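Open Day at the Heltholm Building, Bokthorpe

We went up to Bokthorpe in May for the open day at Heltholm, the old seed warehouse that now holds workshops and small studios on two floors. I had meant to go last year and missed it. Entry was free, parking was 3 dollars in the field across the road, and the doors opened at ten in the morning. We got there a little after that and the lot was already half full.

You pick up a paper map at the front desk. Take one, even if you think you won't need it. The rooms are numbered in the order they were rented out, so room 6 is next to room 2 and neither is near the stairs. The map also shows which rooms have a step at the door. There is one elevator, at the back by the loading dock, and it was working.

We started on the ground floor with Beaudoin, a basket workshop run by Maëlle Perron. She moved there from a garage in Nistden and has had the space for six years. The front half of the room is a shop and the back half is where the weaving gets done. She had bundles of willow soaking in a long trough and let people try a few rows on a base that was already staked up. My sister did better at it than I did. The willow is stiffer than I expected and my rows came out with gaps.

Perron talked for a while about shallow baskets, which she says are the hardest to sell and the ones she likes most. People want something deep with a handle. She keeps a flat one by the door for mail and another in the kitchen for onions. Her rule for a good one is that it should sit level on a table when it is empty and not tip when you press on the rim. She passed two around so we could check this for ourselves. Prices ran from fairly low for the small round ones up to 228 dollars for a lidded hamper, which had a sold tag on it by the time we left.

From there we went down the hall to the long room on the east side. The table there was laid with a white cloth, with a woven basket and a small green ball on it. I liked the basket. It is a plain rectangle in a light tan, low enough that the inside stays in view, and after the talk at Beaudoin I looked mostly at the weave.
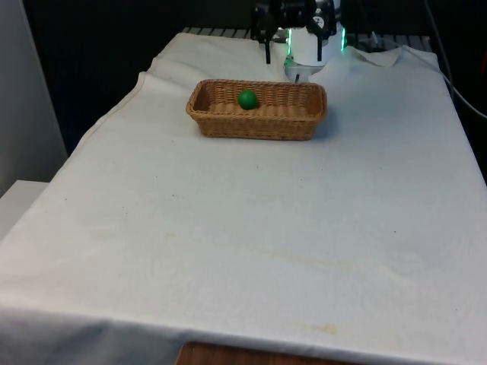
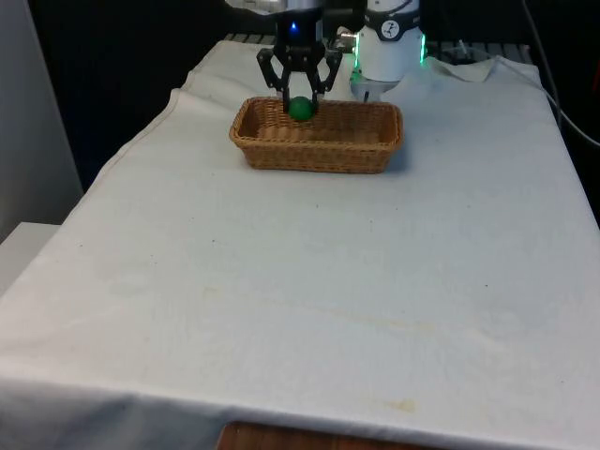
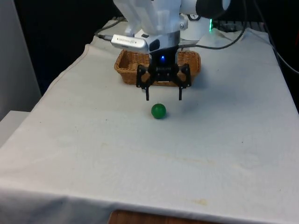

East side, ground floor: the wicker basket and the green ball on the white cloth.

The second floor is quieter. There is a bookbinder, a man who repairs lamps, and a shared studio for printmaking with a big press in the middle. The bookbinder was sewing a set of blank notebooks and didn't stop to talk much, but she had samples out that you could handle. The lamp room was very warm with everything switched on. I bought a cloth-covered cord in dark red for a lamp I have been meaning to fix since winter.

The printmakers were letting children pull a small print to take home. The line went out the door and we skipped it – if you are bringing kids, go there first. The prints need time to dry, so you leave yours on a rack with your name on it and come back before closing.

Lunch was soup and bread from a stand in the courtyard. The soup was leek and potato, good but on the thin side, and the bread was gone by one o'clock. There are benches along the south wall and not much shade. The restrooms are inside, past the front desk, and there was a wait both times I went.

After lunch we walked back through the ground floor to see the rooms we had missed. One was a bike repair space that was mostly closed up, with a sign asking visitors to stay behind the rope. Another had weaving of the other kind, on floor looms, and I stayed there longer than my sister wanted to. I went back to Beaudoin at the end and bought a flat basket for the hall table. It sits level.

The next open day is planned for the fall, with the same hours. The front desk has a sign-up sheet for the willow class, which takes a full day and fills up early. Bring cash for parking, as they don't take cards at the field gate.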